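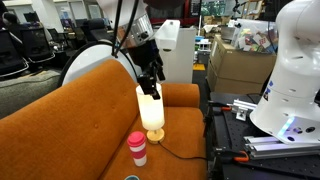

2020-03-30, cell 2, Mosuddale collection

Total is now 2782 episodes accepted. I had hoped to pass this number earlier, but the first part of the morning went to the wrist camera clock, which again did not agree with the arm clock. I restarted the recorder and compared the stamps by hand. The difference is small now and I leave it.

Task family is still "household objects, soft colours". The lamp stays in the set. For the lamp I write the instruction text as "take the lamp by the top of the shade", and not "pick up the lamp". The labellers at Brellness asked for this wording, as the model must learn which part is held. When the operator takes it another way, please change the text and keep the episode.

The striped cup goes in both positions, standing and lying. Lying was too rare in the last export. The same for the glass jar: I want nearly 200 starts with the jar on its side before the April freeze. The approach to the jar should be slow in the last part. Fast ones look good in the replay but the labels for "begin of grasp" come too late.

Do not arrange the flat discs in a nice row. Put them as they fall, also partly under another object.
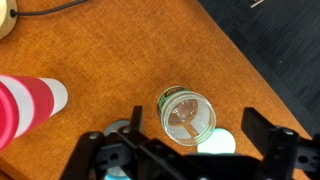
Remark from Kurkside, received after I sent the wording list: glass should have its own tag, separate from "container", or the depth errors will be mixed with the operator errors and it will be impossible to filter them later. They would also like the tag on the old episodes.

I agree for the new ones. For the old ones somebody must go through the Onyshchenko batch, and that is 300 episodes without any object list. I can do a part of it in the evenings.

To do: glass tag in the form, second check of the clocks, ask Brellness if "disc" is good enough or they prefer "lid".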